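4. Marbling, and the things people put down on it

4.1 Why the pattern gets a section to itself

We had planned to deal with surface pattern in a paragraph. The survey form gave it a single line, between "edge profile" and "other", and Emilian Sima, who drew up the form, has asked us to record that he wanted to leave it out. By the second week of visits the line had overflowed into the margins and from there onto the back of the page. People with plain benches talked to us about height and lighting. People with marbled benches talked to us about the marbling, usually while looking for something.

By marbled we mean any work surface printed, laminated, painted or quarried with a pale ground and darker wandering veins, or the same thing in reverse. We make no distinction in this section between real stone and its many understudies. The eye doesn't make one either at working distance, and the two owners who insisted that theirs was the real thing disagreed with each other about how one would tell.

The attraction of the pattern is easy enough to describe. It hides crumbs, rings, pencil marks, dried glue and the early stages of most spills. In the Honier showroom, where several of our households had bought their benchtops, the sales staff call this "forgiving". The word came back to us in interview after interview, often with some bitterness, from people who had since learned that a surface able to forgive a coffee ring can also forgive a hearing aid battery.

4.2 The put-down task

The task is simple and we were asked more than once whether there was a grant behind it. There was a small one. We assembled 20 everyday items that people in the earlier interviews said they had lost on their own benches: a clear button, a sewing needle, a grey rubber washer, a folded receipt, a white tablet, a brass screw, a contact lens case without its lid, and so on (the full list is in Appendix B, along with a note on what became of the needle). Each item was put down on each of 20 benches, and a person who used that bench every day was asked to turn around and find it. This gave 400 searches, one for every pairing of item and bench.

Lighting was left as the household or workshop had it. We thought hard about this. A controlled lamp would have pleased reviewers, but people don't lose things under controlled lamps. They lose them at six in the evening under a rangehood bulb that was meant to be replaced at Easter. Virgil Surdu placed the items, following a shuffled list of positions, and Elif Naz Erdem worked the stopwatch. Searchers could move their heads but not sweep the bench with a hand. That last rule was the most unpopular part of the whole study, and several searchers only kept to it by sitting on their hands.

Most of the visits were finished by May 2022. A few workshops could only fit us in the following November, and by then one of the benches had been replaced with a plain one, on grounds the owner said we could guess. We used the old bench, which was leaning against the back fence. We levelled it on trestles and have treated it as equal to the rest.

4.3 What went missing

Searches on marbled benches were slower than on plain ones, and the difference sits almost entirely with the pale, grey and see-through items. The rubber washer was the worst offender. It has the misfortune to be the colour of a vein and the shape of a place where two veins meet. One searcher looked directly at it, said "not there", and went on to inspect the sink.

The needle did slightly better than we expected, as it's straight and marbling seldom is. Straightness seems to help generally. The folded receipt, despite being white on a mostly white ground, was found quickly wherever its edges lay across the run of the veins, and slowly where somebody had, by the luck of the shuffled list, ended up with it lined up along one. The tablet vanished on nearly everything with a pale ground. Our pharmacist colleague found this less amusing than we did, and she is right. We return to it in Section 6.

Searchers developed theories as they went. A popular one held that marbled surfaces have a direction, like corduroy, and that things should be looked for "against the grain". Another was that nothing is ever lost in the middle, a theory that the shuffled list was well placed to disprove. A man with a very handsome kitchen island told us he never lost anything on it, and took so long over the clear button that Elif offered him a chair.

Pattern scale matters more than we had allowed for. Broad veins with wide empty areas between them cause little trouble, and a small item in an empty area may as well be on a dinner plate. The difficulty begins when the gaps between the veins come down to the size of the things people own. The Rallance pattern card, which most of the joiners in our sample keep in the van, orders its marbles from "quiet" to "lively". We can report that lively is a fair description.

4.4 Colour as a remedy

Nearly every long-term user of a marbled bench had arrived at some version of the same remedy, and it was to own brighter things. The pattern stays and the possessions are changed to suit it. We saw yellow tape around the handles of scissors, nail polish on the ends of small screwdrivers, and a set of measuring spoons in a pink that their owner described as medical. A model maker near Skasovitz had gone through his bench drawer with a can of red spray paint and had, he conceded, not stopped in time.

Bright orange came out ahead in our own searches. The one orange item on the list, the cap of a glue stick, was the quickest item found on the marbled benches, and no searcher asked for a hint. Veining, whatever else may be said against it, does not come in orange. Figure 4 shows the combination at its easiest: a square marble-patterned tabletop inside an enclosure, and above it a bright orange cylindrical object that the eye goes to first and has to be coaxed away from.

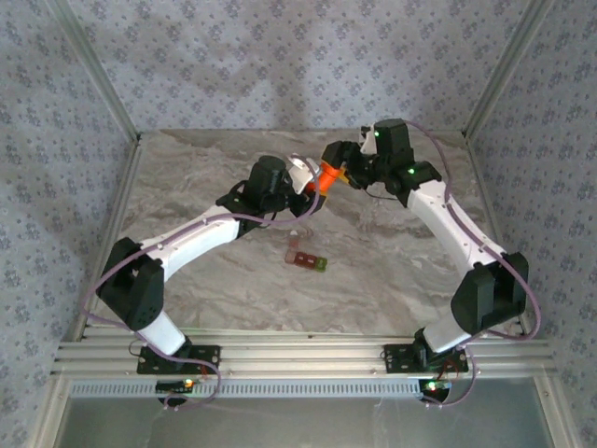
Figure 4. Bright orange cylindrical object held over a marble-patterned work surface.

The remedy has limits. It works for things a person chooses and keeps, such as tools, lids and tins. It does nothing for what arrives in its own colour, and that covers most hardware, all tablets, and the whole of haberdashery. It also wears off socially. In shared workshops the bright handle is the one everybody reaches for, so the orange object is always visible but seldom in the place where it was left. Lucian Ene, who coded the interviews, gave this its own category under the heading "found by others".

4.5 Trays, mats and other admissions

The second remedy is to cover the pattern up. A plain tray, a cutting mat or a folded tea towel turned up on most of the marbled benches we visited, generally in the spot where the fiddly work gets done. Owners seldom mentioned these coverings unless asked. Asked, they tended to explain that the mat was there to protect the surface. We accept this, while noting that the surfaces had been chosen in the first place for not needing protection.

Benches with a covering in place were searched twice, once as found and once bare, and only the bare search is part of the totals above. With a plain mat down, times came back to those of a plain bench, at least for items that landed on the mat. Items that landed beside it took longer than they had on the same bench with no mat at all. Our guess is that the searcher gives the plain area a good deal of trust and goes over the rest as a formality. Emilian Văduva has suggested that the mat teaches people to stop looking at the marble, and he would like to test it properly with eye tracking. The rest of us would like to see the needle back first.

4.6 Relation to earlier bench work

Neagu's account of domestic work surfaces treats pattern as decoration and moves briskly on to height. Our results don't quarrel with the height findings, which we repeat in Section 3 with the same outcome and much the same sore backs. They do suggest that pattern belongs with the working properties of a bench, next to depth and lighting, and should be asked about when a bench is being specified for sewing, repairs, medication or anything else done with small pale parts. The survey form has been revised to match, and the pattern question now takes up half a page. Sima has been shown it.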